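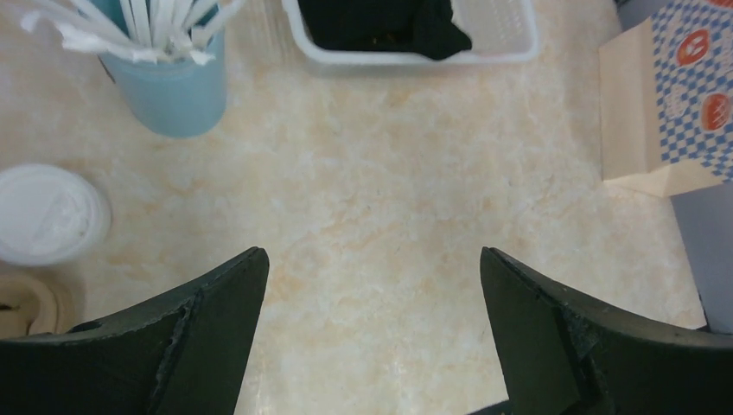

Who can apply to join the Ledport partner dance company?
Dancers aged 18 and over with at least two years of regular training in any partner style, including swing, salsa, tango and ballroom. Competition results are not required.

Ledport is taking on eight dancers for its next touring piece, directed by Yaryna Moroz. Four will be hired as leads and four as follows. All eight are expected to learn both roles during rehearsal, and the casting for each section is fixed in the third week.

The piece runs 58 minutes without intermission. It is set for a flat floor of 31 by 42 feet, and dancers should be used to working at close spacing. Lifts are limited to shoulder height. Two sections are danced in socks, the rest in suede-soled shoes, which the company supplies.

Terms
Rehearsals are held at the Hrytsenko studio in Clallasby, Monday through Friday, 10 a.m. to 4 p.m., for six weeks beginning in April. Rehearsal days are paid at a flat rate of $105. Show days are paid at a higher rate, stated in the contract. Travel between venues is covered. Travel to Clallasby for rehearsals is paid by the dancer.

How to apply
Send one video of two to four minutes, unedited, showing you dancing with a partner. Group routines are not accepted. Add a one-page resume listing training, height, shoe size and any injury in the past 12 months that limits lifting or turning. Couples may apply together but are assessed separately – an offer to one does not depend on the other.

Selected applicants will be invited to a single audition day. The morning is a taught phrase in changing pairs. The afternoon is contact and weight-sharing work, followed by a short talk with the director. Bring indoor shoes and knee pads. Changing rooms are on the ground floor; the studio is one floor up, with elevator access.

Questions about contracts and access go to Bohdan Antoniuk, company manager, through the contact form on this site. Messages are answered within three working days. Applicants not invited to audition will be told by email – individual feedback is not given at the video stage.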